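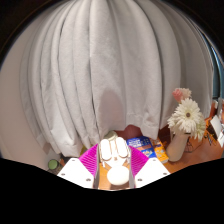 How often should curtains be washed?
Twice a year is enough for most homes, and once more if someone smokes or the window faces a busy street.

Dust settles in the folds and along the top, where few people look. Between washes, run the vacuum over each panel with the soft brush, starting at the top and working down. Do both sides. Shake the hem out at the end.

Check the care label before anything goes in the machine. Plain cotton and polyester panels usually take a cool, gentle cycle. Lined curtains often have to be dry cleaned, as the lining can shrink at a different rate from the front. Take out all hooks and weights first, and wash one or two panels at a time so they have room to move.

Hang them back up while they are still a little damp. Most of the creases will drop out overnight. Leave the window open a crack if the weather allows.

Tươi Vi will take in curtains for hemming again through November at the Clarden shop. A straight hem is $2 an inch of finished width for lined panels, with a limit of 98 inches wide. Unlined panels are half that. Please measure at home and write the drop on the form, from the rail to where you want the cloth to end.

Kha Đàm has over 80 spare curtain hooks, mostly the white plastic kind, free to anyone who needs them. Ask at the front counter before 4 p.m.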